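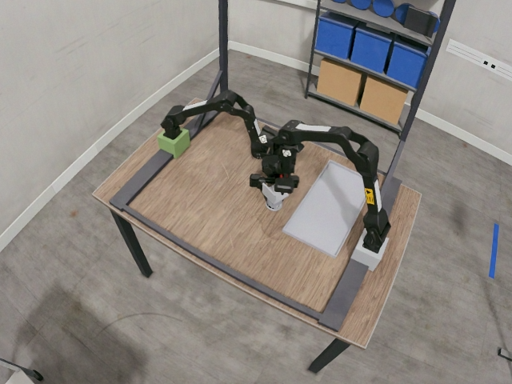 Table top with a light wood grain, gray floor.

Re: [wood-finish] Oil on a table top, second coat stays sticky

Dear list, dear Pao-chu,

Thank you for your message of 30th July. I copy the part I want to answer.

Pao-chu Tu wrote:
> I put two coats of Meneo oil on the top of our kitchen table.
> The first coat was fine. The second one is still sticky after
> 6 days, mostly near the corners. I sanded to 80 before the
> first coat and did nothing between the coats. Should I remove
> everything, or can I put Sorkel wax over it and forget it?

Please do not put wax over it. I did this in February with a small shelf, and the wax stayed soft for weeks and took every fingerprint. Later I had to scrape it all, and this was much more work than the shelf was worth.

I think there is simply too much oil on the surface. The first coat fills the wood, so the second coat has less place to go. What remains on top must be wiped off after 10 minutes, also when it looks nice and even. At the corners people usually wipe less, me too.
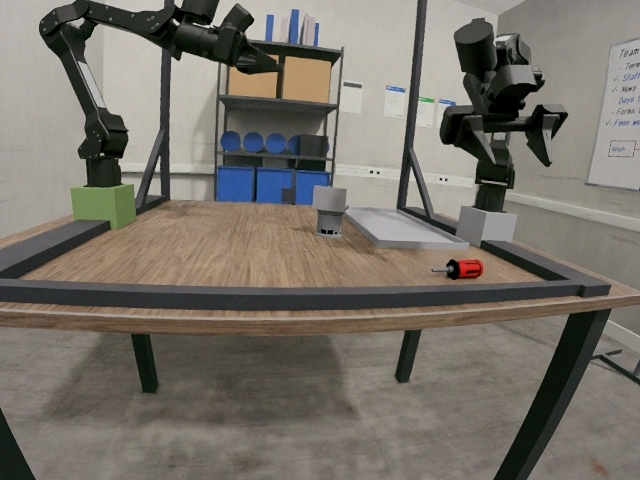 Bench top in brown, with a streaky grain.

You also ask if 80 is fine enough. For my taste it is too rough for a kitchen table, but it is not the cause of the sticky places. If the top feels rough to the hand later, you can correct it with finer paper once the oil is hard.

What I would do, in this order:

1. Take a cotton cloth with a little fresh Meneo oil and rub the sticky places firmly. Fresh oil makes the old oil soft again. Wipe with a dry cloth until the cloth stays clean. Lay the used cloths flat outside to dry, away from anything that burns, because oily cloths in a heap can start a fire by themselves.

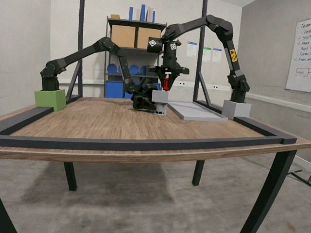
2. Wait two days with the window open. If the room is cold, wait longer.

3. Try with your thumb at the corners. If it still pulls, repeat step 1 with a white pad and very light pressure.

4. Only when it is fully hard, decide about the wax. I use Sorkel on drawers and leave it off tables, but Kawaguchi wrote here that he has no trouble with it.

One question back: did you stir the can? Mine is 50 percent used and has a thick layer at the bottom. I have never tried Mulodel, so I cannot compare.

Best regards,
J.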